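Week 6: Falling-block puzzles and the art of losing slowly
Notes to go with the Sunday evening stream. Read before the tutorial, or at least on the bus.

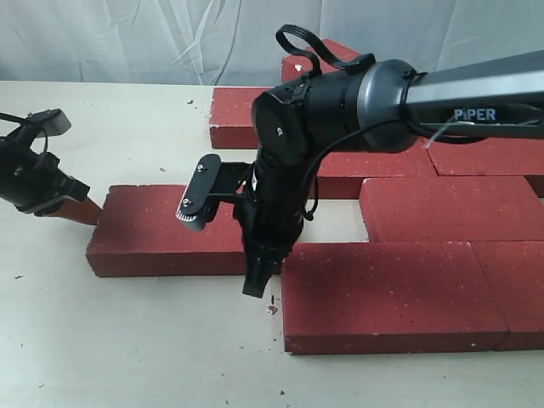

Last week we finished with maze games, where the player loses by being caught. This week's games are different in that the player loses by being untidy. A falling-block game has no villain. There is a well, there are pieces, and the pieces keep coming until the well is full. Anyone who has shared a kitchen sink will follow the rules without a manual.

What counts as a falling-block game

For this course, a game belongs to the family if pieces arrive one at a time from outside the player's control, the player can choose where a piece lands but can't refuse it, and some arrangement of pieces clears space. Games where you swap things already on the board are matching games. We get to those in Week 8, and yes, the line between the two is blurry. Please don't spend your whole essay on it. Somebody does every year and I have to read it.

The set game: Etent

You will be playing Etent on the lab machines. It was written in this department for teaching, it has no music, and the colours were chosen by people who had other things to do. Its merit is that every setting can be changed from the one menu.

The well is 17 rows high. The standard bag holds seven shapes. By default each shape comes up once before any shape repeats, which is called bag dealing. Switch it off and you get pure random dealing, and within a few minutes you will be convinced the machine hates you. It doesn't know you. Random sequences have long dry spells in them, and players read a dry spell as spite. Hold on to this one, as it comes up again when we look at card games and loot drops.

Speed and the moment of panic

Falling-block games get harder mostly by getting faster. The rules at level 1 and level 29 of Etent are the same rules. What changes is how much time you have to be clever. In practice, play goes through stages:

Early on, the player plans. They leave a column open, wait for the long piece and feel quite pleased with themselves.

In the middle, the player repairs. A piece has gone in the wrong spot, there is a hole under it, and the next few minutes are spent digging back down.

Late in the game, the player just puts things where they fit. Usually they don't fit.

The shift from planning to repairing is what you should be watching for in the lab. Write down the level at which it happens to you. Then have a friend watch and write down the level at which it really happens to you. The two numbers seldom agree.

Preview and hold

Older games in the family showed one upcoming piece or none at all. Later ones show several, and many let you set a piece aside for later. Both features look like kindness. A long preview does make the game easier for a beginner, but it also lets a strong player plan far enough ahead that the early levels turn into a chore, so designers tend to raise the starting speed to make up for it. Generosity in one place gets paid for somewhere else.

Compare Flolix, which shows you five pieces and starts at a brisk trot, with Lashari, which shows you nothing and falls like honey. Both are on the lab machines in the games folder. Most of the group last year liked Flolix better and played Lashari longer. Have a think about why before the tutorial – I have a theory, and I'd like to hear yours before I spoil it.

Scoring

Clearing one row in Etent is worth 50 points. Clearing four at once is worth 597, an odd number that was meant to be 600 until someone took off three points for a bug and never put them back. We've kept it as a lesson in reading your own code.

The point to take in is the ratio. Four single rows earn 200. The same four rows together earn nearly three times that, so the scoring table is quietly telling you to build a tall, risky stack and wait. Change the table and people play differently, even when nothing else has been touched. Trultura flattens its scoring so that every row is worth the same, and its players keep a low, neat well and, by most accounts, get bored.

For the lab

Play three games of Etent with bag dealing on and three with it off. Record your score, your final level and what you blamed.

Then change one setting, only one, and play three more. Your write-up should say what you expected to change and what did. The limit is 2,000 words, and tables don't count toward it. Screenshots of your high score are welcome but carry no marks.

Write-ups go in the usual folder by 5 p.m. on the day of your next lab.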